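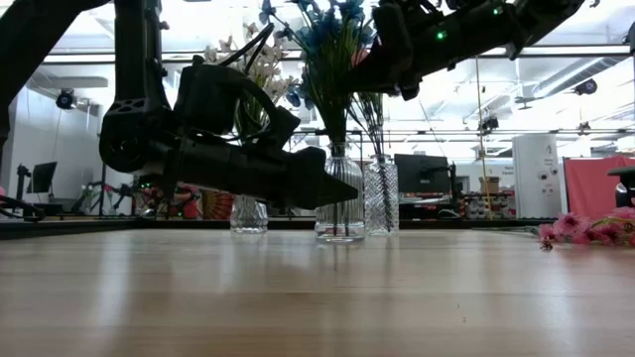
The Tirkari works at Clernbridge opened its doors on Wednesday, April 3, 2024, and 11 of us from the tennis club went along. Kwok-wai Pan showed us the stringing room first, then the bench where grips are wrapped by hand.

The bag line is upstairs. It turns out 3000 racket bags a month, most of them in August colours already.

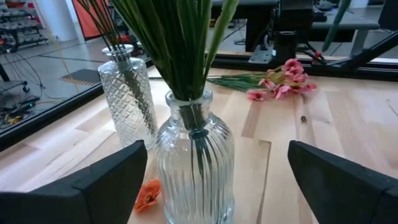

We were allowed to try 2 of the new frames on the indoor court – the Choi was stiffer than I like, and my partner preferred it. Tea was in the canteen. Parking is tight, so share cars if you go to the next one.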